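Open day at the Rultatura ripening rooms

I have eaten a banana nearly every morning of my adult life and had never once wondered how it got yellow. So when Rultatura opened its ripening rooms to visitors in June, I drove the two hours to Clurkis and was in line before nine with a thermos and a notebook.

Our guide was Dilani Begum, who has run the rooms long enough to tell what stage a box is at by the smell when the door opens (she did it for us with her eyes shut, and got it right!). The fruit comes in hard and green and goes into sealed rooms, where the crew controls the warmth and the air and lets in a little ethylene, the same gas a ripe banana gives off by itself. A few days later the boxes go out to stores. The building holds 314 pallets when it's full, and standing in the aisle with the fans roaring I felt very small.

What I loved most was the color chart. Ripeness is graded by the peel, from all green to yellow with brown flecks, and stores order by the grade they want. A corner shop with fast customers wants them yellow. A supermarket wants green tips so they last the week. I had always blamed my own grocery store for the green ones — now I know somebody ordered them that way. 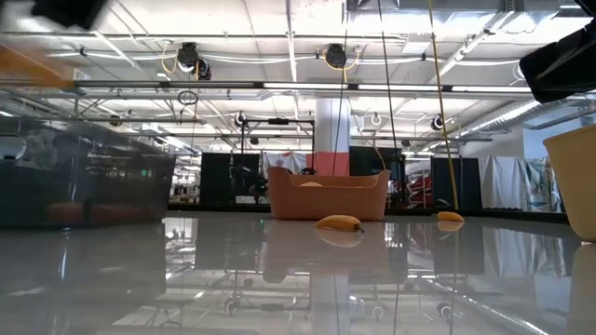
After the tour came the tasting, led by Jahangir Debnath. He gave us slices from two stages, one still green at the neck and one well freckled, and asked us to write down what we noticed before talking. The greener one was firm and a bit chalky, almost like a raw potato. The freckled one tasted of honey. My neighbor at the table preferred the chalky one and would not budge.

Then a short walk to the Tuhumury building next door, where they make banana flour. Ela, the café in the yard, bakes with it, and I had a pancake there that I'm still thinking about.

Practical stuff: parking is free, the ripening rooms are loud, and kids are welcome on the first half of the tour. Only 100 places, so sign up early. Bring a sweater for the loading dock.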